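# Plastic Cup Crafts at the Bollton Summer Table – Your Questions

Welcome! We love reusing everyday plastic at Bollton, and every January we start planning what the craft table will look like once the weather warms up. These are the questions that land in our inbox most often. Last updated 2018-05-27.

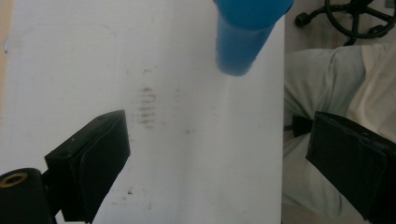
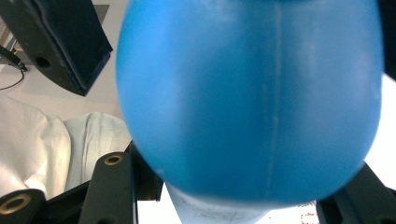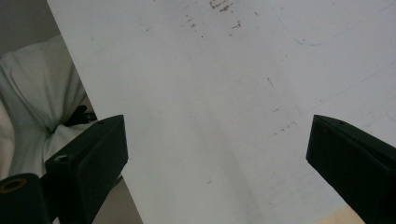
### Do I need to sign up?

No, just come in! The table seats 30 people and there's plenty of turnover, so if it's full when you get here, grab a book from the Wamus shelf and a seat will open up before long.

### What does it cost?

A session is $5 and covers paint, glue and string. Kids under five make things for free with a grown-up beside them.

### What can I bring from home?

Cups, tubs, lids, yogurt pots – if it's plastic and clean, we'll find a use for it. Please soak off the labels first. Warm water and a little cooking oil on a rag gets rid of the sticky part beautifully. We can't take glass or anything that held motor oil, bleach or paint thinner.

### Will regular craft paint stick to plastic?

It will if you prep it! Rub the surface with fine sandpaper (we like 200 grit), wipe off the dust, and put on two thin coats. Thick coats peel. Let the first one dry all the way before you touch it again, which is the hardest part of the whole hobby.

### What's the Lirnano?

Our favorite project! It's a hanging planter made from nested cups, with a wick of cotton string that pulls water up from the bottom one. Basil loves it, and so does mint. Last year people here made 127 of them, and we still get emails with pictures of the herbs.

### Can I put my planter outside?

Yes, but thin plastic gets brittle in full sun. A shady porch or a kitchen window is much kinder to it. Poke a drain hole in the outer cup if it's going to get rained on.

### My glue keeps popping off. Help?

Sand both sides and clamp them overnight – clothespins work great. Hot glue is fine for decorations, but please don't trust it with anything that holds water.

### Where do I park?

Use the Hoani Street lot behind the building. The side door is closest to the craft table and has a ramp.

### Can I take home leftover supplies?

Anything in the bin by the side door is yours. Take as much as you like!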